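Brostura, la suite : ce que les pinces changent à l'atelier de tri

Beaucoup d'entre vous nous ont écrit après la lettre de février pour savoir où en était Brostura, et la réponse tient en peu de mots : ça avance, et ça avance bien ! Je travaille au tri depuis assez longtemps pour avoir connu les caisses ouvertes au cutter à six heures du matin et les fiches remplies au crayon, alors je vous préviens, je ne suis pas tout à fait neutre. J'aime ce projet. J'essaie quand même de raconter aussi ce qui coince.

Pour celles et ceux qui viennent de s'abonner, Gasetti récupère des jouets d'occasion, les vérifie, les nettoie, recompose des lots et les renvoie vers les écoles, les salles d'attente et les ludothèques. Le site de Stundonham fait le tri et la mise en boîte. C'est là que Brostura est né, d'une question posée en réunion d'équipe sur les douleurs au poignet. Le tri fin, celui des petites pièces, demande de saisir, tourner, regarder, poser, et de recommencer toute la journée. Bognár, qui entretenait déjà nos convoyeurs, nous a proposé d'essayer deux bras sur une seule table, avec une condition que nous avons tout de suite trouvée intéressante : les gestes seraient montrés par nous.

Montrés, au sens propre. On prend une pince dans chaque main et on fait le travail avec elles au lieu de le faire avec les doigts. La caméra fixée à l'outil enregistre ce que voit la pince, et les séquences servent ensuite à entraîner les bras. La première demi-heure est comique. On a l'impression de manger des petits pois avec des gants de ski. Ensuite le geste vient, et on se met à penser à des choses auxquelles on n'avait jamais pensé : par quel côté j'attrape une tasse, est-ce que je pousse la boîte avant d'y poser quelque chose, pourquoi je garde toujours les objets souples pour la fin.

Nous en sommes à 3 779 démonstrations validées. Sur ce total, 661 ont été faites hors de l'atelier, chez des collègues qui s'étaient portés volontaires, sur la table du salon ou de la cuisine. L'idée vient de Bognár et elle nous avait laissés perplexes. Notre table de tri est grise, éclairée au néon, toujours rangée de la même façon, et un bras qui n'a vu que cela se débrouille mal dès qu'on change quoi que ce soit. À la maison il y a une nappe à motifs, du soleil qui entre de travers, des affaires derrière. Les collègues sont repartis avec une mallette et un assortiment de jouets (le retour du matériel se fait toujours au guichet du magasin, merci de ne pas laisser les mallettes au vestiaire).

Les assortiments méritent un mot, car c'est nous qui les composons et c'est devenu une petite passion collective. Il faut des formes qui n'ont rien à voir entre elles. Une tasse orange avec son anse, une clochette jaune au bout d'un cordon rouge, une épuisette rose à long manche, une clé bleue, un appareil photo rose à tête de chat, une petite maison blanche, une boîte en carton rose pâle. Chaque objet pose son problème. L'épuisette part de travers dès qu'on la prend par le manche. La clochette est légère et son cordon s'enroule autour de tout. Les sachets plastiques sont les pires, ils glissent, ils se plient, et ce que la main règle sans réfléchir devient avec la pince une vraie négociation. La boîte en carton paraît facile, jusqu'au moment où on serre un peu trop.

Qu'est-ce que cela change dans nos journées ? D'abord la répartition des postes. Les deux bras tiennent la table des petites pièces le matin, pour les lots simples, et la personne qui s'y trouvait avant surveille, corrige, reprend ce qui a été mal posé. L'après-midi, la table redevient entièrement manuelle. Cette alternance a été demandée par l'équipe et nous y tenons. Plusieurs collègues disent avoir moins mal en fin de semaine ; d'autres trouvent que surveiller fatigue autrement, surtout les yeux, et qu'à force d'attendre une erreur on finit par ne plus la voir. Les deux remarques ont été notées dans le bilan, et la durée de surveillance continue a été raccourcie.

Ensuite, le contrôle. C'est pour moi la meilleure surprise. On a récupéré du temps pour regarder vraiment les jouets : les piles oubliées, les fentes, les pièces trop petites pour les crèches, les fermetures fatiguées. Avant, on le faisait en même temps que le tri, avec l'œil sur la pendule. Maintenant il y a un poste pour ça, avec une bonne lampe et une chaise correcte. La chaise a fait presque autant d'heureux que les bras — je n'exagère qu'un peu.

Et puis il y a les démonstrations elles-mêmes, qui sont devenues un travail reconnu. Elles se font sur le temps payé, y compris à domicile, et elles figurent dans l'entretien annuel comme une compétence. On a beaucoup discuté de ce point. Un geste de tri appris en dix ans, c'est du savoir, et l'équipe voulait que ce soit écrit quelque part. C'est fait. Ont été écrits aussi les usages permis pour les enregistrements : ils servent à Brostura, ils ne servent pas à mesurer la vitesse de qui que ce soit, et chacun peut faire retirer les siens. Pour les séances à la maison, la règle est la même, avec une relecture des séquences par la personne avant l'envoi.

Les effectifs, je sais que la question revient à chaque pause. Aucun poste n'a été supprimé à Stundonham depuis l'arrivée des bras, et l'accord signé avec l'équipe prévoit que cela reste ainsi pendant toute la phase d'essai. Après, il faudra renégocier. Certains sont inquiets et je les comprends, une phase d'essai a une fin. La direction s'est engagée à présenter ses intentions avant de commander d'autres machines, et nous publierons le compte rendu dans cette lettre, en entier.

Côté résultats, la table robotisée sort près de 300 pièces dans la matinée. Une personne expérimentée fait mieux, sans discussion possible, et avec moins de reprises. Les objets rigides et bien séparés passent sans histoire. Les tas posent problème, surtout quand une pièce est coincée sous une autre, et tout ce qui pend, ficelle, cordon, étiquette, demande encore une main humaine. Les sachets, je vous en ai parlé. On a aussi eu une semaine entière où les bras rangeaient impeccablement les tasses, à l'envers. Le défaut venait d'une série de démonstrations où on les posait nous-mêmes comme ça, par habitude, pour la poussière ! J'avoue que c'est mon moment préféré du projet. Il a suffi de refaire une série dans l'autre sens.

La suite du programme : de nouvelles séances de démonstration sont ouvertes, en atelier et à domicile. Pas besoin d'être à l'aise avec l'informatique, la prise en main dure une matinée et se fait à deux. Nous cherchons en particulier des gauchers, très peu représentés jusqu'ici, et des personnes du quai et de l'expédition, qui ont une manière de remplir les boîtes que nous n'avons pas au tri. Les inscriptions se font sur la feuille à côté de la machine à café ou auprès de l'accueil. Si les pinces vous paraissent lourdes, dites-le dès le début, il existe un réglage de la poignée que l'on oublie souvent de montrer.

Enfin, la table des bras peut être visitée à partir de 14 h, quand la production du matin est terminée. Les familles sont les bienvenues, et les enfants ont le droit de choisir un jouet à faire attraper par la machine. Les paris sur la clochette sont ouverts.

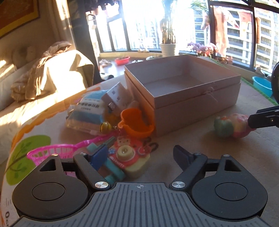

Photo : Gasetti, démonstration à domicile / projet Brostura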